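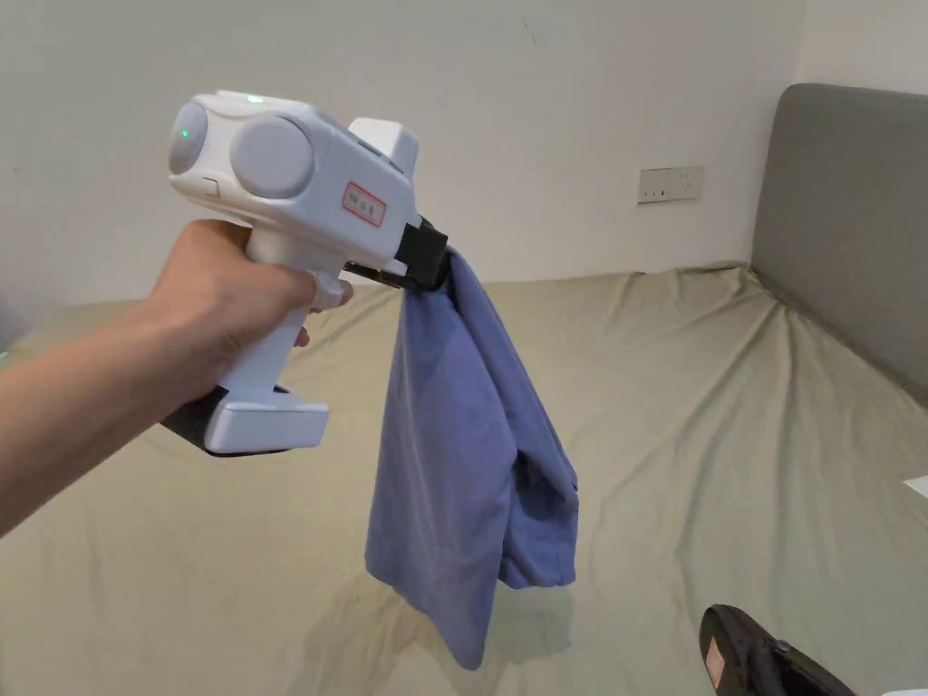 Isix Handheld Gripper, rental and purchase
Sold by Flillmont. Listing notes by the Trurwood equipment desk.

The Isix is a hand-held gripper for recording household manipulation: folding, sorting, putting things away. The operator holds it by the grip and does the chore with the jaws, and the recordings go toward training a robot arm. Flillmont calls it "ready for any home." We had one for 30 days and would put it more modestly.

What it does well
Shirts and other light clothing. The black jaws close on a hem or a top edge and hold it while the garment hangs free. Indicator lights are green when the unit is recording. Setup took us 10 minutes once the account was approved.

What we'd question
The brochure promises 1,000 clean recordings a week from one operator. We got 350, and that was with someone who likes folding laundry. Your wrist will have an opinion by mid-afternoon. Thin sheets slip if you grab them flat, so pinch a fold. Picking one layer off a stack of two is hit or miss, and the manual skips the subject.

Flillmont also says the data works with "all major arms." Ask which ones. We asked twice and were sent the brochure again. The Damasceno export plug-in loaded our files without trouble, but it is a separate license.

In the box
Gripper, charger, wrist strap, carry case, printed quick start. Spare jaw pads are extra.

Rental or purchase?
Rent first. A month is long enough to find out whether your operators will put up with it, and the rental fee comes off the price if you buy. Returns need the original case. Units dropped off on a Sunday are checked in the next business day.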